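Hoken Walks
February 5, 2019

Okay, long thread about the old rail path from Akyol up to Zestovus, because a few of you asked and I do love to talk about it (sorry in advance!)
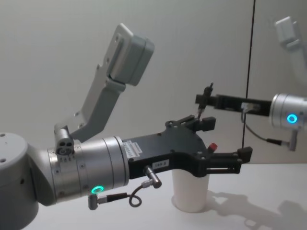

1/ I walked it first in July, all 50 miles, with far too many socks and one very heavy pot of jam from the bakery in Akyol.

2/ The climb out of Flostunska is the part folks worry about. You top out at 2,302 feet, but the trains needed a gentle slope, so your knees get one too, bless those old engineers.

3/ Bunks at the Zestovus station house are 85 a night with supper. It's bean soup and you can have seconds, which I did, both evenings.

4/ Carry 2 bottles of water past the long tunnel, and a flashlight you trust. Mine quit on me halfway and I sang the rest of the way through!

5/ I'm going again this summer, slower, and with fewer socks. Ask me anything about the trail, I'll be up a while yet.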